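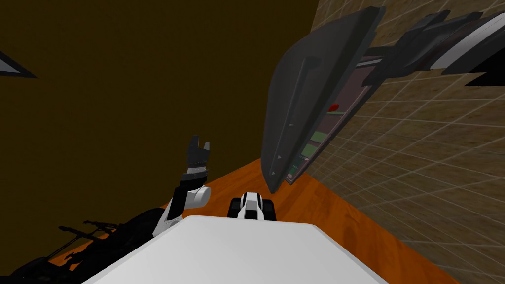 Grout is the filler that goes in the joints between tiles. Mostly cement, water and fine sand, sometimes epoxy. It locks the tiles edge to edge and keeps dirt and water out of the gaps. On a wall of square beige tiles with pale joints, the grout shows up as a grid, and any joint that wanders is easy to spot from across the room. Grout is not the same thing as thinset or mastic, which hold the tile to the wall from behind. The two get mixed up a lot, even on store shelves.

Types

Unsanded grout – for narrow joints, under 1/8 inch. Smooth, sticks well on walls, shrinks too much in anything wide. Sanded grout – wider joints, floors mostly. The sand cuts down on shrinking but can scratch polished stone. Epoxy grout – resin and hardener, no cement. Stain resistant, costs more, sets fast. Premixed grouts come in a tub and need no water. Handy for small repairs.

History

Lime mixes were used between tiles and stones long before modern cement. Portland cement took over in the 1800s and most bagged grout still starts from it. Latex and other polymer additives came along in the 20th century, epoxy too. In Gitthorpe the old public baths kept their lime joints until a refit led by Declan Penrose, who replaced 2,000 feet of joint by hand and left one wall alone for comparision.

Mixing and application

Powder goes into water a bit at a time until it is like thick peanut butter. Rest it (slaking), stir again. Spread with a rubber float held at an angle, pushed across the joints on the diagonal so the edge doesn't dig in. Wait until it firms up – often 30 minutes, less in a hot room. Wipe with a damp sponge. Too much water on the sponge washes out color and weakens the surface. A dry haze is left behind, buffed off later with a cloth. 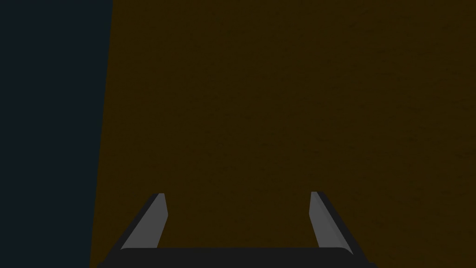 Curing takes longer than drying. Cement grout needs some moisture to harden right, so fans and heaters are a bad idea on the first day. Most bags say how long to keep the area out of use. Inside corners and the line where tile meets a counter or tub are normaly caulked instead, as those joints move and hard grout cracks there.

Sealing and care

Cement grout is porous. Penetrating sealers soak in and slow down stains, need redoing every so often. Epoxy usually needs none. Vinegar and other acids eat at cement joints. A mild cleaner with neutral pH is the usual advice.

Common faults

Cracking – movement, or a mix with too much water. Pinholes – air whipped in by fast stirring. Blotchy color – uneven wiping, or bags from different batches.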